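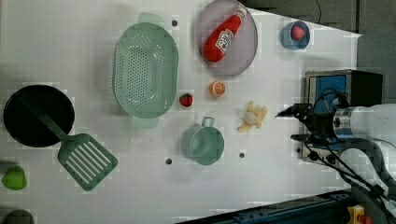 An open day at Itenlow: the play kitchen table

Search this site
Enter keywords
Go

Itenlow held its open day on a Wednesday in February. Doors opened at 10 in the morning and I got there a little after, having missed the first bus. Entry was free. You signed a sheet at the desk, took a paper map, and went around at your own pace.

I mostly went for the toys. I run a toy library out of a church basement and we lend out play kitchens more than anything else, so when I read that one of the tables would be set up with play food and pans I put it on my list. Our catalog stands at 1,374 items at the moment. Of those, 881 are either play food or something to cook it in, and a lot of it is getting tired.

The kitchen table was in the second room, past the coat racks. It has a white top, with four small dark holes in it. The pan and the big colander were over toward the left and most of the food was near the middle.

The colander was the piece I liked best. It is oval, pale green, with a handle at each end and a grid of small holes across the bottom. It is also large next to everything else, big enough to hold a good part of the food when it is time to clear up. Ours at home base are small and round and get used as hats. The pot on the table was pale green too and had a little loop handle. I would guess the two were sold together, but there was no box to check.

The frying pan is black and round, and the spatula with it is green, with a wide slotted head. I have nothing against a plain black pan. Children know what it is right away.

For food there was a bright green pepper, a strawberry, an orange slice and a banana, plus a pink fruit sitting in a blue cup that I took for a peach. The banana is made already peeled, with the skin spread open. We have the other kind, closed, and the younger ones try to peel it. The orange slice shows its segments, so you can talk about it a bit with a child. The ketchup bottle is red with a white cap and was lying on a round lavender plate. Ketchup is always the first thing to go missing from our sets. I have replaced it seven times.

Kamonchanok Ongart was looking after that room and answered questions for a good while. I asked about washing. She said they wipe everything down at the end of the day and let it dry overnight on towels, nothing stronger than dish soap. I asked how they sort it and she said by what a child would do with it – things to cook in, things to eat, things to eat from. We sort by color, which looks nice on the shelf and is no help at all when a family wants to borrow a breakfast. I may change that.

She also gave me the names of two suppliers, Zekdale and Hemmin. I have since looked them both up. Zekdale sells play food by the piece, which would suit us for replacements. Hemmin only does full sets and the shipping is steep, so I have left that one for now.

Lunch was soup and bread in the hall, and there were some 20 people in line when I got to it. The soup was lentil. The talk afterward was on storage and ran long, and I left before the questions to catch the 2:40.

Practical notes for anyone going next time: parking is behind the building and fills early. The side entrance has a ramp. Bring a sweater, as the second room is on the cold side.

3 comments

Fongchan Jaidee
I was there in the afternoon and missed the soup completely. Did you find out where the oval colander is from? Ours cracked along the handle.

Marge
We went over to sorting by meal two years ago at our library. It took a weekend, and you will need more bins than you think.

Fongchan Jaidee
Marge, what size bins did you get?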